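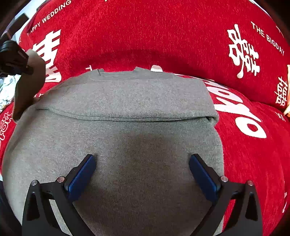

Gray knit, upper section folded down over the body, on the red wedding cover.

**05/11/2024, folding bench, knitwear**

Continued with the gray sweater on the plush cover. The plain cotton sheet is in the wash, so the red one stays on until it comes back. Fuzzy pile holds the knit well and the body doesn't creep when the top comes over. Drawback is lint. Roll the sweater front and back before it goes in the bag.

Fold order as tried:

1. Lay flat, pull the hem square.
2. Bring the top down so the neckline ribbing ends up along the upper edge of the band.
3. Press the crease with the flat of the hand, left to right.
4. Fold the lower part up.

Step 3 needs work. The band bulges near the right end where the fabric doubles over, and the sides of the lower part bow outward. Try smoothing the body from the center before step 2.

Shelf box for Plerkent is 2 sweaters deep. Fine knits like this one should fit if the crease is kept low. The thick ones from Brikcombe did not fit in July and went in the large bin under lot 156.

Don't use the lettering on the cover as a guide for straight lines. "HAPPY WEDDING" runs in an arc and "THE BIGDAY" goes on a diagonal. Use the table edge.

To do:
- lint rollers, down to the last one
- tissue sheets, pack of 100
- relabel bin 879, ink has rubbed off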